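How to Prepare the Customs Papers for Your First Small Export Order
By Athina Andreadis

Many small sellers get their first foreign order by surprise, and the papers are the part which frightens them.
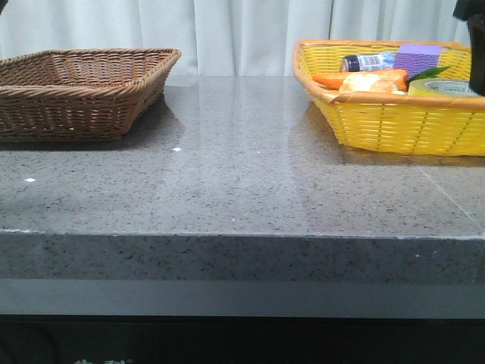 I have sent parcels abroad from our shop in Urnard for several years, and I still follow the same steps every time. They work for household goods, clothes and other simple products. Food, plants and medicines have extra rules, and I do not cover them in this page.

Step 1. Find the tariff code
Every product has a code, and the first six digits are the same in most countries. Search in the tariff database of your customs office with the material first, then the use. Write the code in your product list, so you do not need to search again.

Step 2. Describe the goods in plain words
"Gift" or "sample goods" is not enough. Write what it is, what it is made of and what it is for. For example: "cotton kitchen towel, woven, for home use."

Step 3. Fill in the commercial invoice
You need these details:
Name, address and phone number of both sides
Description, code and country of origin for each product
Quantity, price per piece and total value
Currency
Who pays the duty and tax

My last order to Wodgate was 50 pieces with a total of 1,038 euros. I had written 1,000 on the label because it was easier, and the parcel was held until I sent a correction. The value must be the same on all papers – also the small numbers after the comma, if you have them.

Step 4. Agree on who pays
Ask the buyer before you ship. If the buyer pays at delivery, say this clearly in your order email. My colleague Sotiris Karras puts it in the first line, and he gets fewer refused parcels than I do.

Step 5. Send the data early
Most carriers accept the invoice electronically. We upload it in Ludeo the evening before pickup, and we also put three signed copies in a clear pouch outside the box.

Step 6. Keep your records
Save the invoice, the proof of export and the tracking page in one folder for each order. Ask your tax office how many years you must keep them.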